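The Lid Drawer, Revisited
January
Posted by the management of this kitchen
Last updated: Thursday, 9:40 p.m.

This site uses cookies. Continue reading and we'll assume you're fine with that.

I own more lids than containers. I have checked this by the only method available to me, which is sitting on the kitchen floor with all of it spread out around me like a yard sale where everything is cloudy. The lids won. They always win. At some point every container I have ever bought has gone off to a potluck and started a new life, and it has left its lid behind to live with me.

The trouble started with soup. I had made a big pot of the white bean one (the recipe is elsewhere on this blog, and yes, I have fixed the salt) and wanted to freeze half of it. I took out a tub. I took out a lid. The lid fit three corners. I took out another lid, which fit the other corner beautifully. By the time I found one that went all the way around, the soup had a skin on it and I had developed opinions.

So I cleared the drawer. The drawer is the deep one to the left of the stove, which the previous owners used for pans, like adults. In it I found takeout tubs going back three apartments, a round lid the size of a hubcap, a glass dish I had accused my sister of stealing, and a full set of Bodine sandwich boxes that I bought the year I was going to bring lunch to work. They still had the sticker on. I apologized to my sister by text and she sent back a thumbs up, the coldest of all the replies.

My rule for keeping things was simple. A tub needed a lid that went on with one hand while I held a ladle in the other. If I had to lean on it, put it on the floor, or talk to it, out it went. This got rid of more than half the drawer in under an hour, including a few I was fond of. There was one square tub, a Stutov, that I'd had since college and that had gone permanently orange from a single curry. It held water perfectly well. It also smelled of that curry, at a distance, with the lid on. I put it in the garage with the paintbrushes, where it can be as orange as it likes.

Then came the question of what to buy, because a person cannot own only four tubs and also believe in leftovers. I have come around to latches. For years I thought latches were for people who label their extension cords, and I was happy with the press-and-hope kind of lid, the kind you burp. But a press-on lid lies to you. It sits there looking closed, you put it in your bag next to a library book, and then you're having a conversation with a librarian. A latch is either down or it isn't.

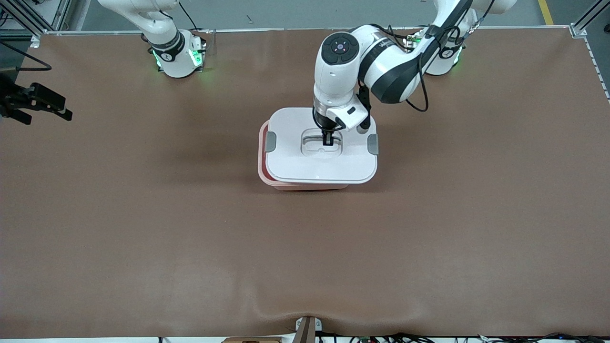
I also want a handle in the lid, and I want it sunk in so that the next tub can sit flat on top. A handle that sticks up is a lovely thing until you try to stack, and then you have a tower that leans like it's listening at a door. I had a cake carrier with a big proud loop on top and it lived on the refrigerator for six years since nothing could go above it and nobody would take it down. It has gone to the thrift store. I expect it is on top of something there, too.

A warning on handles, though, and I say this with feeling: check the latches before you pick anything up by the lid. I carried three quarts of chili across the kitchen that way last winter with one side fastened. The chili made it most of the distance. I found a bean behind the toaster in spring.

Color is where I have surprised myself. I used to buy everything clear, on the theory that I would see what was in there and eat it. What I did was see what was in there and close the refrigerator. Now I like a bit of color in the bottom half, as long as enough light gets through to tell me how full it is, with a plain lid I can write on. Grease pencil works. Masking tape works better, except that it survives the dishwasher and I end up with a tub of rice marked PLUMS.

Rectangles over circles, always. I know the round ones stir better and are easier to scrape out. They also waste the corners of every shelf they sit on, and my freezer has only so many corners to give. I kept one round one for cookie dough, which gets special treatment in this house.

As for brands, I have no loyalty left. The Dimitrov tubs have the best latches, but they snap shut with a noise that wakes the dog, so midnight cheese has become a group activity. The Gullenero ones are quieter and cheaper, and the corners are nicely rounded, so you can get a sponge in there. Their lids do tend to land a little crooked the first time. You nudge them over, then fasten them. I can live with nudging.

The drawer now closes. Lids stand on edge at the front in an old letter rack, tubs nest behind them, and there is a gap at the back that I'm told I shouldn't fill. I've already put the salad spinner in it. The soup is in the freezer, in two tubs, both marked SOUP, and I would like to remember which of them is the one from before I fixed the salt.

Get new posts by email. Enter your address to subscribe to the newsletter. Unsubscribe at any time.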